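Once a month, one store

We moved up to Pirkeck in August, and the thing people ask me about most is groceries. The house is fine and the view is what you would expect at 1,577 feet. What they want to know is what we eat.

The nearest full supermarket is Marti, in Lamville. The drive is two hours when the road is clear. There is a gas station closer than that with a shelf of canned soup, bread, milk and motor oil, and I have used it more than I planned to. Otherwise we shop at Marti once a month and live on what we bring back.

The first month went badly. I shopped the way I always had, which meant walking the aisles and picking up what looked good. I came home with four kinds of cheese and no onions. We ran out of cooking oil nine days in. I had bought flour but forgotten yeast, so the flour sat there. By the third week we were eating rice with things on it, and by the fourth we were eating rice.

After that I started a list on the inside of a cupboard door. It is a sheet of paper held up with tape and a pencil on a string. When something is half gone it goes on the list. Waiting until it was gone was my old rule, and that rule only works if you live down the street from the store.

The list has changed a lot. It used to be in the order I thought of things. Now it is in the order of the aisles at Marti, starting with canned goods, then dry goods, baking, snacks, cleaning supplies, and then back across the store for dairy, meat and produce. Frozen is last. I rewrote it that way after pushing a cart with ice cream in it around the store while I looked for vinegar. They moved the baking aisle in the fall and I had to rewrite it again.

Putting things away takes longer than I ever allow for. I try to get the dry goods sorted the same night and usually don't. The cold food gets done, then I sit down, and the rest waits on the table until morning.
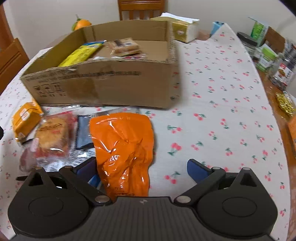

How much does a month of food cost this way?

Less than I spent in the city, though I had to fix my habits first. The amount at the register looks bad because it comes all at once. The savings come from the trips I no longer make, when I would go in for milk and leave with a bag of other things. I set aside the money at the start of the month and keep $100 back for the gas station shelf and whatever I forgot. Some months I don't touch it. In the month the refrigerator quit, it went in one afternoon.

Gas has to be counted too. I left it out the first few months and thought we were doing better than we were. Now I write the fuel on the same page as the food. I also try to do everything else in Lamville on the same trip: pharmacy, hardware, the library, a haircut if one is due. It makes for a long day, and I leave the house at 7 a.m. to get it all in.

Produce is the hard part. We eat it in order. Lettuce, berries and anything with soft leaves go in the first week. Broccoli, peppers and cucumbers go in the second. Cabbage, carrots, beets, potatoes, onions, apples and squash carry the rest of the month. I never cared much for cabbage before and I would not say I love it now, but I know a lot of ways to cook it. Sliced thin and left in a hot pan until the edges go dark is the best of them. Cabbage soup is the one my family would like me to stop making.

Onions and potatoes need to be kept apart or the potatoes sprout. I had read that and ignored it. The potatoes are now in the back hall, in the dark, and the onions hang in the laundry room in an old pair of tights with a knot between each one. It looks strange but they keep.

Milk I freeze. Pour a little out first so the jug has room, thaw it in the refrigerator for a couple of days, and shake it hard. It is good enough for coffee and cooking. I can taste the difference in a plain glass and my kids say they can't. Butter freezes with no trouble. Sour cream does not freeze. It comes back grainy, and I ended up putting it in muffins.

Bread I make, now that I remember the yeast. I make two loaves at a time, slice one and freeze it. The flour they sell in the large bags at Marti is better than the small bags, for reasons I can't explain, and I have stopped buying the small ones.

Coffee was the one thing I was not willing to run short on. I buy Kavura, whole bean, and I keep one bag more than I think we need. The extra bag lives on the top shelf behind the vinegar. When it gets opened, coffee goes on the list in capital letters.

Snacks were where the system kept failing. I would bring home a month of crackers, chips and cookies and they would be gone in ten days. Hiding them did not help. Everyone in this house is tall and has free time. I tried handing them out, and I disliked that more than the kids did. I don't want to be in charge of who has had how many crackers. I wrote about this in an earlier post and asked what other people did.

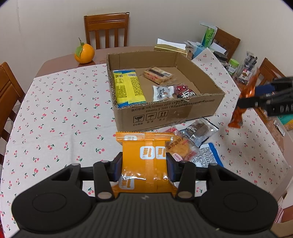

Kavinda Wanigasekara answered that it had been the same at their place until they divided everything on the first night, one bag for each person with a name on it, and then stayed out of it completely. Eat it all the first weekend or make it last, it's up to you, but there's no more until the next trip. The comment went on to say that the parents had to have bags too or the kids would call it unfair, and that trading should be allowed.

I was not sure about the last part but we did it. My older one finished hers in five days and complained for a week. The next month she made it to the third week. My younger one turned out to be a saver and now has a small surplus that he trades for dishwashing. I have finished my own bag early both months and have been turned down for loans.

There are things I miss. I used to be able to decide at five in the afternoon what I wanted for dinner and then go get it. Fresh herbs are a problem, though I have parsley and chives going on the kitchen sill and they are doing all right. The basil died. Fish is mostly canned or frozen now. I miss the bakery near our old apartment more than any particular food.

I also think about dinner a lot less than I used to. On the first night I look over what we have and write down a rough plan for the month, with the perishable meals up front. I don't follow it day by day. It is enough to know that there are that many dinners in the house and which ones have to happen soon.

A few people asked for the list itself. I will type it up and post it once I have it in the new aisle order. It is written for a family of four with one person who won't eat beans, so you would need to change it. I would start with what you ran out of last month and work from there.

The next trip is coming up. So far the paper on the door says oats, dish soap, black pepper, lemons, batteries for the smoke alarm, and COFFEE.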